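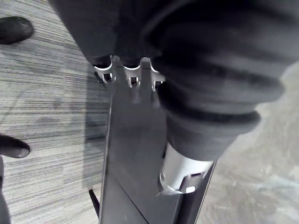 3/18

Okay, planner thread continued! Yesterday I was complaining about wrist-view frames and how our hand segmentation kept losing the fingers whenever sleeve fabric came into view. New mask model is in and I'm so happy with it. Dark folds get labeled as "self" now, and the planner stops treating our own forearm as an obstacle (it used to freeze solid, poor thing).

4/18

Trick was embarrassingly small. We project the arm model from joint angles into the wrist view, dilate it by 3 pixels, and let the network argue with that. Training set was 178 hand-labeled frames. That's all! Skevunari, our labeling tool, did the boring half.
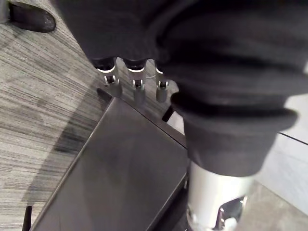 Jayanthi Lobo: does the dilation hold up when the wrist rolls fast? We tried something like it at Cilemton and the mask lagged behind the hand.

5/18

Great question, and yes, ours lagged too. Timestamps! The joint states were arriving 2 control ticks ahead of the images. We buffer them now and interpolate to the shutter time. If your mask trails the hand, check the clocks before you touch the network.

6/18

On to the vanity task, my favorite. From the head view the planner has to find a way in over the countertop with a faucet, a vase and a mug all competing for space near the basin. Old version planned the hand first and hoped the elbow would follow. Jaidee, the new planner, samples elbow poses first

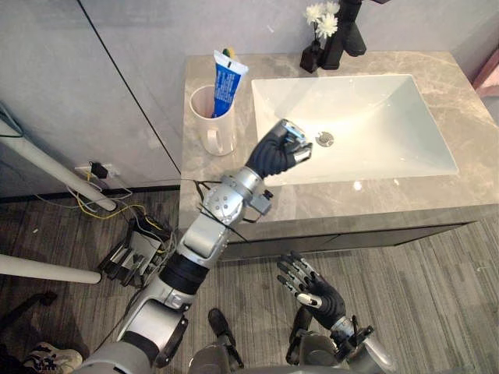
and only then solves for the fingers, so you get far fewer of those gorgeous paths that end with a forearm through the counter. Solve time went up a bit. I'll take it.

7/18

Also new: the idle arm gets a cost of its own. It used to park wherever the last task left it and block the head camera. Now it pays for every pixel of workspace it hides. One extra term in the optimizer and I keep grinning at the replays. 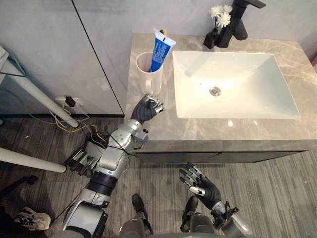

Perkdale Manipulation Software Team

8/18

Next up is the mug. Handles are hard for us: the pose estimator is happy with the cylinder and then flips the handle to the wrong side whenever fingers cover it. I have a half-written tracker that remembers the last good view. Going to finish it tonight and post the config in the next part, bugs included.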